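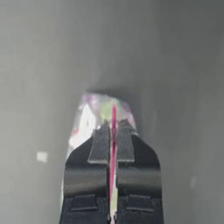

Clear Bags in the Shared Pantry: Final Report

Na-rae Wi and Christos Margaritis
Household Management Project, Clelarmont
Submitted 14 December 2018

1. Purpose

The project examined how transparent plastic bags are stored and reused in the shared pantry of the Silaldale residence. Residents had reported that bags were kept in several drawers and that new ones were bought while usable ones remained on the shelves. The authors were asked to propose a storage method that residents could follow without training.

2. Method

Work began in October and lasted 30 days. All loose bags were gathered, sorted by size and inspected for tears. A bag was kept if it held air when closed by hand. Bags that had contained raw meat or fish were discarded regardless of condition.

Two storage methods were then compared. In the first, bags were folded flat and stood upright in a shallow box. In the second, they were placed unfolded in a deep drawer. Residents used each method for half of the period and recorded any difficulty on a sheet inside the pantry door.

3. Observations

Thin transparent film creases easily, and a crinkled bag takes up far more room than a flat one. Creases also catch the light, which made small tears harder to find during inspection. The authors therefore smoothed each bag on the counter before checking it — a step that had not been planned and that slowed the first sorting session considerably.

Residents preferred the upright box for small bags. Large bags tended to slide down and unfold, and several entries on the sheet mention this. The drawer was quicker to fill but was untidy again within days.

4. Recommendations

Small bags should be folded and kept in the upright box on the middle shelf. Large bags should be rolled and placed in the drawer beneath it. The box should be checked before any new bags are ordered from Psarras, the current supplier.

The storage plan was drawn in Planora, and a printed copy has been left in the pantry.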